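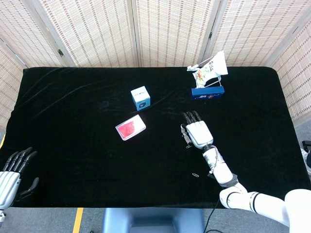 Secondhand transforming robots: my inspection checklist, with comments
Begoña Mateos, last tidied up March 14, 2020

I've been collecting converting robot figures long enough to have made every mistake on this list at least once, so please take it in the friendly spirit it's meant! Print it, scribble on it, bring it along to the swap meet in Skilham in September. The names in the comments are from my own Foris line figures, but the checks work for pretty much anything that turns into a beast or a truck.

1. Joints hold a pose
Stand the figure up and raise both arms for 30 seconds. Droopy shoulders are usually fixable, cracked ones aren't.
Comment: Gillska passed on the left and sagged on the right. Bought her anyway (I'm soft).

2. Stress marks around pins
Look for pale lines in the plastic, especially at the hips and behind the knees. A flashlight held low and sideways helps a lot.
Comment: clear plastic is the worst for this, so take your time and don't let a chatty seller hurry you along.

3. Full conversion, both ways
Ask the seller to do it if you don't know the figure. Never force a panel!
Comment: my first Gillska has a snapped tail hinge, and that was all me.

4. Parts count
Check against the instruction sheet. Mine should have 5 accessories, and the little tail blade is nearly always the one that's gone.

5. Battery compartment
Open it, every time, even if the lights work. White or green crust means old leakage, and the springs may need replacing.
Comment: failed on lot 737, which I passed over with real regret.

6. Small parts and little ones
Missile launchers on older figures can be strong, and the missiles are a choking hazard. Keep them bagged up if there are toddlers in the house.

7. Paint and stickers
Compare both sides. Repainted redecos do get sold as the rarer version, so look inside the joints for a second color.
Comment: Mr. Đorđević let me unscrew a forearm to check. What a lovely man. It was original, and I paid 33 dollars for it.

Notes: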